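Up before six again, so I made tea and decided the kitchen was going to get sorted before my brain woke up enough to object. I'd been putting off the utensil drawer since March and it had gotten to the stage where you had to open it with one hand and press the contents down with the other, like shutting a suitcase. Yesterday it jammed on the whisk and I said some things I wouldn't want read back to me.

So out it all came, onto the counter by the stove. Three potato peelers! I use one of them. A melon baller I have owned through two apartments and never once balled a melon with. Corn holders, but an odd number of them. The little key for a sardine tin, and I couldn't tell you the last time I saw a sardine tin that wanted a key. There was also a receipt from Pacheco for 1,884 of something - the ink has faded and it doesn't say what currency or what for, and I sat there far longer than I should have trying to remember what I could possibly have bought. Back in the drawer it went, under the liner. I know, I know.

The drawer itself I washed in the sink, and it took two goes because something sweet had spilled at the back and set like varnish. While it dried on the balcony I had toast standing up and read the back of the Ellus bottle, the wood oil I bought last fall and then forgot. It says to let it sit overnight. I have never in my life let anything sit overnight, but I'll try.

Aurelio Pastor called around ten, wanting to know if I was still coming to Clesalstead for the long weekend and whether I'd bring the big rice pot. Yes to both. Then he got onto the subject of my drawer (my own fault, I brought it up) and told me to throw everything out and start over with one good knife and a spoon. He lives like that, he can do it. I had soup at his place last winter and we took turns with the ladle because he'd lent his other spoon to somebody. I love him but I'm not taking kitchen advice from that house.

What I did take from the call was the idea of making a pile for the things I'd used this month. If I couldn't remember using it, it went in a box for the hall. It was much harder than I expected. The garlic press, for instance. I always feel guilty about the garlic press, I use the flat of the knife and then I look at the press and feel like I've let it down. Hall box. The egg slicer I was ready to give away and then I plucked the wires and it made that nice sound and I kept it, so obviously the method isn't perfect.

The rest of the morning got eaten by the cupboard above, which wasn't on the list at all. I only opened it to look for an empty jar and found the lids had gone their separate ways again. I matched up 12 of them and gave up on the others. One jar had lentils in it with no date, and I've decided they're fine. Lentils are always fine, aren't they?

After lunch I moved over to the table by the white chairs, mostly to sit down. The geometric cloth is on it at the moment, the pale blue one with the zigzags, and I'd sort of planned to keep it nice for company, but it makes me happy to look at so there it stays. I was wondering about the wooden holder. I've gone back and forth on that thing for ages. It's streaky and smudged and it does look worn, and I came very close to replacing it with a white ceramic one from Bandurar last year. I even had it in the basket. Then I thought about how the ceramic one would show every splash, and how I'd be scared of chipping it, and I closed the page. So the old one stays, and it gets the everyday things, the ones I reach for without looking. Rice paddle, ladle, long chopsticks for cooking, the big serving fork. Anything else has to earn its way in.

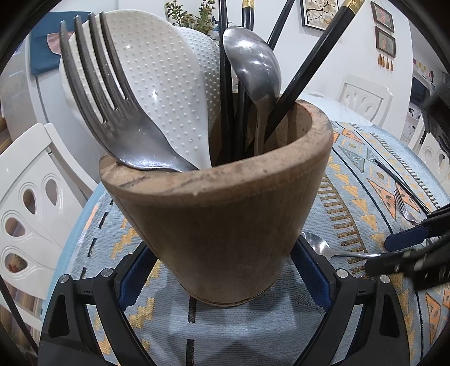
Aurelio wrote back in the evening: you've put the fork in prongs up, and one of these days you'll reach for the ladle in a hurry and get a surprise, turn it over or give it its own hook. Also the chopsticks want to be together on one side with a rubber band, otherwise you'll only ever pull out one.

He may have a point about the chopsticks. I do always pull out one. I then go fishing for the second and end up with one that has a gold band and one that doesn't, and it bothers me more than it should, though the noodles have never complained. The rubber band I'm not doing. I'd take it off the first night and find it in the soup.

The serving fork I'm still thinking about. If it goes in handle up then the wide part has to go down inside with everything else, and I can picture myself trying to pull it out and bringing the whole lot with it. And I don't have a hook. There was a hook, by the window, but the plaster gave up on it. Maybe it could live in the drawer now that there's room in the drawer! That was the whole purpose of the day, come to think of it, and I'd already half forgotten.

Regular spoons and forks are going back in the tray, in the order they were before, because my hand knows where they are and I'm too old to retrain it. I gave the tray a wipe and cut a new liner out of leftover shelf paper. It's a bit short on the left side. You only see it if the drawer is all the way out, and I'm the only one who pulls it all the way out, so fine.

It took almost 7 hours with the tea and the phone and the lentils. The box in the hall is full and too heavy for me to carry down in one go, so I'll split it into two bags. The melon baller is on top. I walked past it just now on my way to turn off the light and had a little think about cantaloupe.

Tomorrow: oil for the wooden spoons (overnight, remember), dish soap, find the lid for the big rice pot before Clesalstead.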